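Notebook, fitting-out room

Shelving is up! I'd been putting off the big white unit for ages (the Sternine one, bought in 2006 and moved twice), and now that it's against the wall I can't think why. Used 13 of the 20 screws in the bag and it doesn't wobble at all. Kept the rest in an envelope taped inside the lower shelf, in case the Szabó brackets ever turn up.

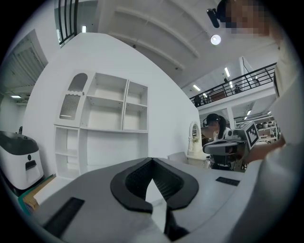

Plusach, September

Very pleased with how the white pieces sit together. The arched door with its slatted grille and the wavy trim is my favourite bit of the whole unit, and it picks up the arch of the white frame across the room so nicely - I hadn't planned that! The small stool is fine where it is, in front of the arch.

Four open compartments at top right. Thinking labels, glue and tape in the upper two, sample tins in the lower two. The big bay in the middle of the bottom level should take the Brilledska crate if I turn it sideways. Must measure first, the crate is 20 inches on its short side with the handles on.

Still to sort: the green and tan boards on the floor at the left. I'd like them flat on a rack. Also want to try a warmer bulb under the beams, the white ceiling ought to bounce it beautifully.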